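3.2 Pausenverhalten und die Ökonomie des Kaffeeautomaten

Die Literatur zur betrieblichen Pause leidet seit jeher daran, dass sie vorwiegend in Arbeitszeit verfasst wird. Auch unsere Erhebung am Standort Tirby bildet keine Ausnahme. Befragt wurden Beschäftigte aus 23 Abteilungen, von denen 16 eine eigene Kaffeekasse führen und sieben auf den Automaten der Marke Zondivo angewiesen sind. Letztere bezeichnen wir im Folgenden als Automatengruppe, sie selbst wählten drastischere Ausdrücke. 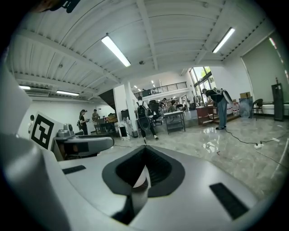 Der Rücklauf war mit 400 von 500 Fragebögen ungewöhnlich hoch, was wir dem beigelegten Getränkegutschein zuschreiben. Im Sinne von Rizvi unterscheiden wir zwischen der angemeldeten Pause und dem »kurzen Weg«, der im Zeiterfassungssystem nicht vorkommt und im Freitextfeld umso häufiger. Die Kaffeekassen-Abteilungen berichten von kürzeren Wegen, aber längeren Gesprächen – meist über die Kaffeekasse. Wer zuletzt das Milchpulver bezahlt hat, bleibt in den Antworten durchgehend strittig.

Abbildung 4: Standort Tirby 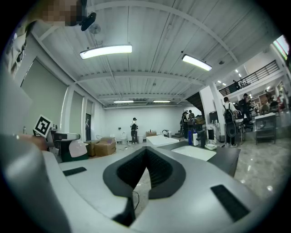

Für die Automatengruppe zeigt sich ein anderes Muster. Gesprochen wird in der Schlange, und zwar überwiegend mit Personen fremder Abteilungen, die man sonst nur aus dem Mailverteiler kennt. Das Priltov-Modell, das informellen Austausch allein aus der Sitzplatznähe ableitet, sieht solche Kontakte nicht vor. Ob der Automat deshalb als Instrument der Organisationsentwicklung gelten darf, lassen wir offen; die Geschäftsleitung hat die Frage im Juli bereits bejaht und die Preise erhöht. Eine Nacherhebung unter den neuen Bedingungen steht aus.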